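Regrouting a mosaic tile floor

Melldale Tile Notes, floors section 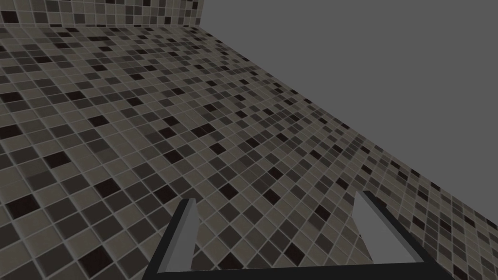

Old grout should come out to at least two thirds of the tile depth before new grout goes in. A thin skim over the top of the old material will flake within months. On small mosaic the joints are narrow, so an oscillating tool with a carbide blade is too coarse for most of the work. Use a hand rake and keep the tool for the perimeter.

Tools and materials

Hand grout rake with spare blades
Vacuum with a brush head
Rubber float
Two buckets and a fine-pored sponge
Unsanded grout for joints under 3 mm, fine sanded grout above that
Penetrating sealer

Removing the old grout

Work along all the joints in one direction first, then the other. Hold the rake upright and use short strokes. If a tile moves, lift it, scrape the back clean and reset it in fresh adhesive. Leave it overnight.

Vacuum twice, then wipe the joints with a damp sponge. Dust left in the joint is the usual cause of weak bonding.

Mixing

Add powder to water. Mix by hand or at low speed to the consistency of toothpaste, let it stand for ten minutes and stir again. Do not add more water after this. Make only as much as can be spread in 20 minutes. The Prendar unsanded grout stiffens faster than the Zürcher one in a warm room, so mix smaller batches of it.

Applying

Push the grout in with the float held low, moving diagonally to the joints. Take off the excess with the float held nearly upright. When the surface haze starts to dull, wipe with a well-wrung sponge, turning it after each pass. Mosaic has far more joint per square metre than large tile and the sponge will drag grout out if it is too wet.

Curing and sealing

Keep foot traffic off for a day. Seal after three days, or later in a cold room. Buff off any sealer left on the tile faces before it dries.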